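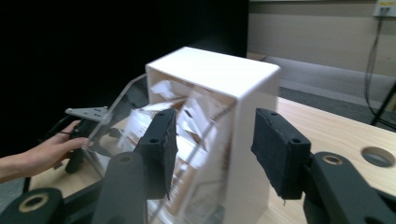
**Bogdan Tudose**
Lab instructor, Gripper Comparison Unit

Notes for session four, 16th January

Okay, so last time we got as far as parallel jaws and I promised you foam pads. We've got two handheld tools to compare: the Saarela, with the black foam-covered pads, and the Wullwood, with plain rubber ones. Same cabinet, same tabletop, same paper and cardboard inside. Please don't tidy the cabinet between runs! I know it's tempting, but the jumble is the hard part and I want both tools to face it.

### What I'd like you to look at

Start with the clear panel. Acrylic throws back the overhead lights, and the cardboard behind it goes blurry in the wrist camera. I used to tell people to move the lamp. Now I'd say leave it alone and write down which frames you'd trust for finding an edge and which you wouldn't.

Then the pads. Foam gives a little, so it's kind to crumpled paper, but the pads are tall blocks and they eat up a lot of the camera's view when you come in close (you'll be steering through the gap between them more than you expect). Foam also frays. Check the lower corners before you start and note what you find, or you'll blame the controller for a bad grip later. I did exactly that in July and lost an afternoon to it.

### Runs

- 28 runs per tool, alternating
- Camera on for the whole approach, not just the grasp
- One person on the panel handle, one on the tool — swap at the halfway point
- Log every miss, even the silly ones

My own log from the Vuvundale course has 291 attempts in it, and 234 of those are usable. The rest I threw out for missing camera data, so do check that the recording started.

### Before next time

Write me half a page on which pads you'd pick for loose paper and which for small boxes. They can be different! If you want to argue for the Weltia suction cup, go ahead — bring footage. Closing speed gets its own session, so leave it at the default for now.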